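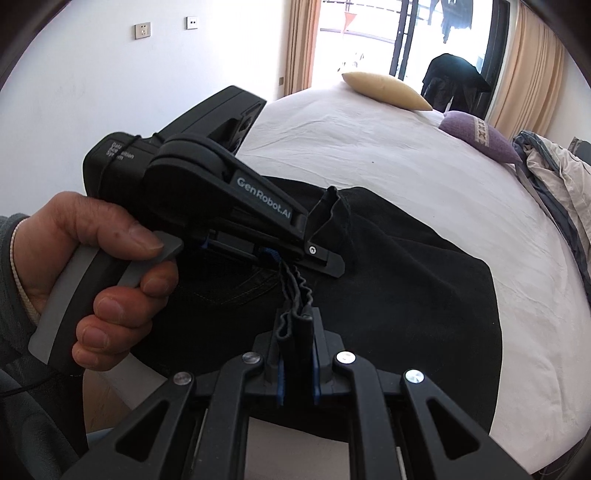
Cloth is the slow part of the Trincombe set. We log both hands on every fold, one stream per gripper, and check sync before anything else. Dark garments are the hard case: black fabric under black linkage arms leaves the blue finger pads as the best cue for where the pinch is.

2/ Target for September is 208 episodes. We have 108 that pass review – the rest failed on timestamps.

3/ Purificación Rivas wants failed grasps kept and labeled. Agreed. The Burnix baseline never saw one and it shows.

Print this page | E-mail this page
Search posts Go
© Undari | Contact | Back to top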